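Project update for Reinaldo Seixas, 2019-11-25
Caldeira hand-held gripper work: the Lukwood open day

Hi Reinaldo,

You asked how the money for the open day was spent, so I'll start there. The grant covered van hire, spare finger pads and lunch, and we came in 50 pounds under. Nayara has the receipts.

I took the morning group outside to the café terrace – people are much braver with a gripper when there's a table and chairs about and they don't feel they're in a lab. Maiara did the talking and I went round helping with grip.
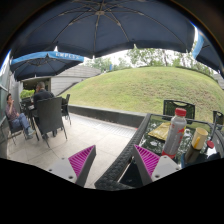 We had 14 visitors through the morning session and most of them wanted a second go, which pleased me no end! Shabani from Watis asked good questions about wear on the pads and would like to borrow a set in January. I've said yes in principle, but I'd like your nod first.

Bottles went down best. I'd worried that something clear and shiny out of doors would put people off, but they got stuck in. Josué is still sorting the recordings (344 clips so far) and will send you the list when he's done.
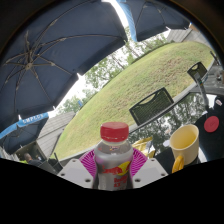 Bottle between the magenta finger pads, terrace table.

Still to do: the write-up for Nakus, and a decision on the second set of grippers. Could we talk about that one soon?

All the best,
Maiara's other half of the team, Lukwood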